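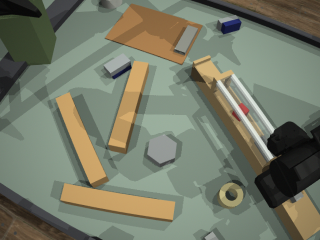

Prazo para pedir cópia de boletim de ocorrência
Dorota Sowa

Registrei um furto em abril, na delegacia de Figueroa, e perdi a via impressa. A seguradora exige cópia autenticada. Ainda posso pedir?

Ulises Carrasco
Pode. Leve documento com foto e o número do registro. O meu saiu em 15 dias e a taxa foi de 50.

Gisela Cisternas
Sem o número, informe data e local do fato. A busca manual leva uns 4 dias a mais.

Joaquín Durán
Tenta pela internet.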